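Filed under: Bench Notes / Grippers and End Effectors

How to compare two parallel grippers before you believe the spec sheet

Every gripper maker has a video of its product picking up an egg. I have watched a lot of eggs get picked up. What I have rarely seen is the same gripper doing the same dull job 60 times in a row with a person writing down the misses, and that is the test you should run before you spend money.

I did this with the Panus two-finger and the Nolance two-finger, both on the same arms and both driven by the same Seixas controller. Donnie Yule ran the second day so that my opinions wouldn't leak into the scores. They did anyway, a little, because I wrote the score sheet.

What you need

Two grippers, one adapter plate, a luggage scale, a notebook, and the cheapest objects you can find that resemble your real parts. Skip the foam cubes. Any gripper will hold a foam cube.

Step 1. Zero the fingers yourself

Close the fingers on nothing and read the position the controller reports. Open them, close them, read it again. If the number wanders, write that down before going any further. The Panus wandered, and the setup guide says it shouldn't. I re-homed it twice and then stopped arguing with it.

Step 2. Set the force with a scale

The force slider in the Wisisport software goes from 0 to 270, and I could not find a unit anywhere in the manual. So I hung the luggage scale off a gripped strap and pulled until it slipped. You aren't measuring grip force this way, only slip, but slip is what drops your part. Do it at three slider settings. On ours, everything past 115 gave the same reading, so more than half that slider does nothing I can measure.

Step 3. Run the single-arm pick

Same object, same spot, 60 tries per gripper. Count a miss if the part leaves the fingers, if it tilts so far that you couldn't place it, or if you had to touch it. That last one matters. People nudge things and forget – I caught myself doing it on try nine.

Swap the grippers between arms and run it again. If the misses follow the arm, you have an arm problem and you can stop blaming the fingers.

Step 4. Run the handover

Passing a part from one gripper to the other is where the marketing and I part ways. Both makers call their fingers "handover ready," a phrase I'd like to see defined. The receiving gripper has to fit its fingers in next to a pair that is already there, so finger length and body width matter more than rated force. We used black cylindrical cups, and the right arm holds one upright with the rim facing up while the left comes in with its fingers slightly open. Look at how little room there is between those fingertips and the cup.
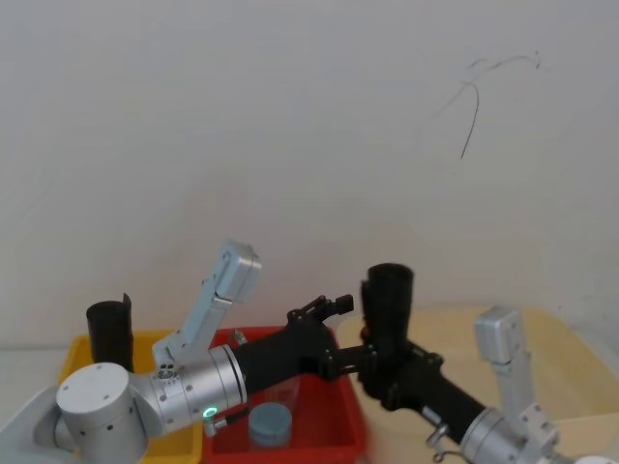

Approach angle changes more than you'd expect at this stage. Try it with the receiving fingers angled upward, as on the left arm there, and again coming in level, and keep separate scores for each. Leave the bins where they are between runs. Ours are yellow, red and pale beige, and keeping a second cup standing in the yellow one saves resetting the table for every try. Run 50 handovers in each direction, because a gripper that gives well may receive badly.

Step 5. Read the sheet the next morning

Don't pick a winner the same day. The Nolance missed less on handovers and I was ready to order four. On the second read, most of the Panus misses came from one direction with a level approach, and Donnie thinks a shorter fingertip would fix it. Maybe. I would want to see the 50 again with that fingertip on before I agreed with him.

Bench Notes | Contact the editor | Back to top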